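Home Articles Interviews Tooling Archive
Search this site Enter keywords Go

Two Arms, One Clock: Parvaneh Zarei on the Fomau Scheduler

Parvaneh Zarei maintains Fomau, the planning layer that Fonero runs on its two-arm bench cells for wet chemistry. She joined in December, when the planner treated each arm as a separate process with its own queue. The two queues met only at the collision checker.

"The checker was correct and the behavior was terrible," Zarei says. "Both arms would plan to the same region, one would get rejected, and it would replan from scratch against a state that was already stale. We measured a median replan of 205 milliseconds. In a single task you could get 41 of those."

The current version plans both arms on a shared timeline. Each action reserves a volume of space for an interval, and the second arm plans against those reservations as well as the live joint state. A reservation can be shortened while the action is running. It can't be extended without going back through the planner.

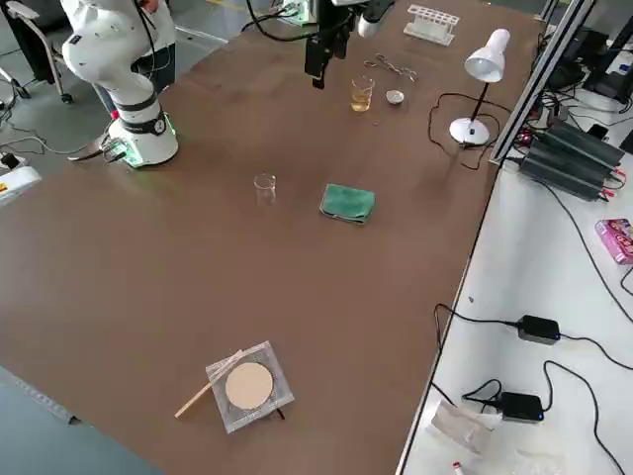

Glassware was the harder part. Depth readings on a clear beaker are sparse and often land on the table behind it, and Zarei's group stopped trying to repair them. The perception module, Clastumero, fits a rim ellipse in the color image and intersects it with the known table plane and a stored height for each vessel type.

"You get a pose and a covariance," she says. "If the covariance is too wide the grasp isn't offered to the planner at all. Before that we passed everything through and let the gripper find out."

Liquids add a constraint on tilt and a limit on lateral acceleration. Both are attached to the held object and removed on release, so the arm's own limits stay untouched. Hajnalka Fülöp, who wrote the controller interface, argued for that split.

"If you put the limit on the arm, somebody forgets to clear it," Fülöp says. "Then you have a slow arm and no error message."

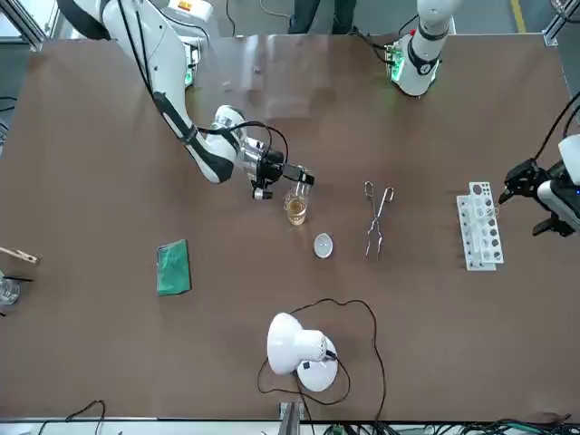 One arm holds a beaker of amber-yellow liquid; the other gripper is at the test tube rack.

The regression suite has 3000 recorded planning requests, replayed against every merge. Zarei considers 68 of them useful – the rest pass under almost any change. She keeps them because they catch timing drift in Geagea, the message layer underneath.

Loose cords remain unsolved. The planner models them as a flat keep-out strip, refreshed once per task, and it will refuse a reachable grasp if the strip covers it. Fülöp would prefer a per-action refresh. Zarei says the segmentation is too slow for that at present, and the next release leaves the strip as it is.

Contact the editors | Copyright Fonero, all rights reserved | Back to top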